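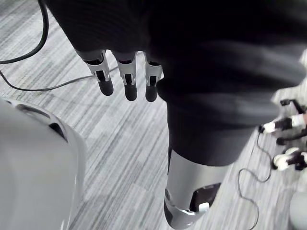
Dark cloth in broad folds, with a faint grey sheen along the creases.

The blackest black in the shop

Every label promises it will stay dark. Senyo Tetteh has a wardrobe full of grey that says otherwise.

7 min read

I own six black shirts and no two of them are the same colour. One has gone brown at the collar. One is navy, or was always navy and I bought it under bad lights. The oldest is the shade of a wet footpath and I still call it black when I'm getting dressed in the dark, which is when I mostly wear it.

So when a shop assistant at Benjelloun unrolled a length of Serkik across the counter in September and told me it would be "black for life", I asked whose life. She said it was a figure of speech. The cloth was $133 for enough to make one shirt, before anybody had picked up a pair of scissors.

It was lovely stuff, I'll give it that. It had some weight and it fell well over the edge of the counter. But I have been told about lovely black stuff before, by people selling jeans, and by a man who sold me a coat for $470 that went rusty across the shoulders in its second summer. He'd told me the dye went all the way through.

"They all say that," says Despina Sandu, who has been dry-cleaning other people's black clothes for most of her working life and looks tired at the mention of them. "All the way through what?"

Her view is that most customers are wrong about what has happened to their clothes. They come in saying the dye has washed out. Sometimes it has. Just as often the surface has been roughed up, so that tiny broken fibres stand off the cloth and catch the light, and the whole thing looks dusty. She showed me by laying a pair of work trousers over the bench and running a damp thumb across the knee. The damp patch went properly dark. When it dried it was grey again.

"The colour's in there," she said. "You just can't see it for the fluff."

This would be more comforting if there were something to do about it. There is a special detergent, naturally. Olus makes one in a black bottle, and I used it for two months on three of the shirts while the other three got whatever was under the sink. I am not a laboratory. I did hang them side by side on the line and ask my neighbour, who didn't know which were which, to pick out the pampered ones. She got one right and asked if she could go back inside.

Anju Tyagi teaches textiles at a night course and has less patience with my experiment than my neighbour did. Six different shirts of six different ages, she pointed out, were never going to tell me anything. She'd have cut one shirt in half.

Her students do more or less that. They take a strip of new black cotton, snip it into pieces, keep one in a drawer and wash the others over and over, some inside out and some not, some cool and some hot. After 20 washes they lay the pieces next to the one from the drawer. The hot ones are usually the saddest. The inside-out ones hold up better than the rest, and she tells me every class is a bit disappointed, having hoped for a result their grandmothers couldn't have told them.

"Thirty degrees, inside out, don't stuff the machine, dry it in the shade," she says. "I'd love to charge for it."

I asked what she thought of cloth sold as black for life. She wanted to know what fibre it was. I had to ring the shop. It was a polyester blend, and she said that explained a fair bit: polyester dyed well can hold its colour through a lot of washing. It can also go shiny. Press it too hard and you'll have a nice bright patch on the elbow that no bottle is going to shift.

Shine is the other half of the trouble, and the labels are quieter about it. A dark cloth shows every crease as a pale line, because the raised bit picks up the light. It's why black looks so good in a shop, heaped up in folds under a warm lamp, and so ordinary pulled flat over a person. Đạt Nghiêm, who alters suits above the Murano cafe, won't let anyone choose black from the bolt. He sends them to the window, then to the landing, where there's a single nasty fluorescent tube.

"If you still like it under that, buy it," he says.

I took my $133 sample up to him – I hadn't bought the length, only begged a swatch and the price along with it. At the window it was a good deep black. On the landing it had a green cast, very slight, and once I'd seen it I couldn't stop seeing it. He put it beside a scrap of wool from his drawer and the wool looked red. He put both beside my shirt and my shirt looked like a tea towel.

"There's no such thing as matching blacks," he said. He makes a jacket and trousers from the same roll or he doesn't make them. Customers who bring in one half of a suit and ask for the other half are talked into charcoal.

The only person I met who was content with her black clothes was Radwa Zerouali, a stagehand, who wears nothing else to work and buys it cheap. She tops it all up with a packet of dye once a year in a bucket on the back step. The stitching stays a different colour if it's polyester thread. Her trousers have ghostly grey seams, and from where the audience sits it makes no difference. I asked if she'd ever considered the special detergent.

"For what?" she said.

I went back to Benjelloun on Saturday. The Serkik was still there, the same roll, draped over the end of the counter where the sun comes in after lunch. The assistant said it had been moving well. I asked whether they'd had any back and she said it had only been in since winter, so it was early days. Then I looked at the top fold, the one that had been sitting in the window light, and turned it over to look at the underside.

I'd say there was a difference. She said there wasn't. I bought a packet of dye and some thread, and neither of us mentioned the shirt.

Contact the features desk | © 2023 All rights reserved | Back to top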